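The Slow Death of the Shopping List

My mother wrote hers on the backs of envelopes, in the order the shop was laid out, and if the shop moved the tinned fruit she took it personally. Mine lives in my phone, in three different apps, one of which I can no longer get into. Last Thursday I came home with two jars of capers and no bread.

I had been told the problem was solved. Breneo, the list app my sister swears by, lets a whole household add things at once, so that by the time you reach the till there are 12 items you never agreed to and one that just says "the nice ones". Tivitz goes further and guesses what you are running low on. It has decided that I am always running low on bin bags. I have enough bin bags to see me out.

So in February I gave up and went back to paper. Paper has its own troubles. It goes through the wash. It gets left on the side, where it does an excellent job of reminding the kitchen what it needs. But it doesn't ask me to rate it, and I have yet to be told that my list is out of storage.

The real question is what sort of paper. Purists want a proper notebook, with a pencil on a string. I tried that and felt I was being marked. Sticky notes suit me better, being small enough to keep my hopes for the week in check.
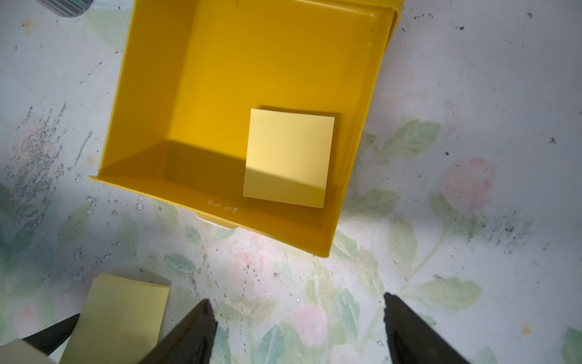

Mahnaz Ghorbani thinks I've got this backwards, and that the paper hardly matters. Her view is that a list works because you stand still for two minutes and look in the cupboards, and you could write it on your arm for all the difference it makes. She also says most of her lists get left at home and she does fine without them. I find this deeply annoying, as I do fine with neither.

There is a man who collects other people's. Sivaprasad Acharya has 3,368 of them, picked up from trolleys and car parks and kept in shoeboxes in his spare room in Kamath Street. He let me spend an afternoon with them. The word "milk" is on 2,017, usually at the top. Another 141 have something crossed out so hard that the pen went through, and I would give a good deal to know what it was.

My favourite read, in full: "eggs, string, card for Alan (not a funny one)".

I've since copied it out and stuck it on the fridge, where it has been mistaken for my own list twice. We now have a great deal of string.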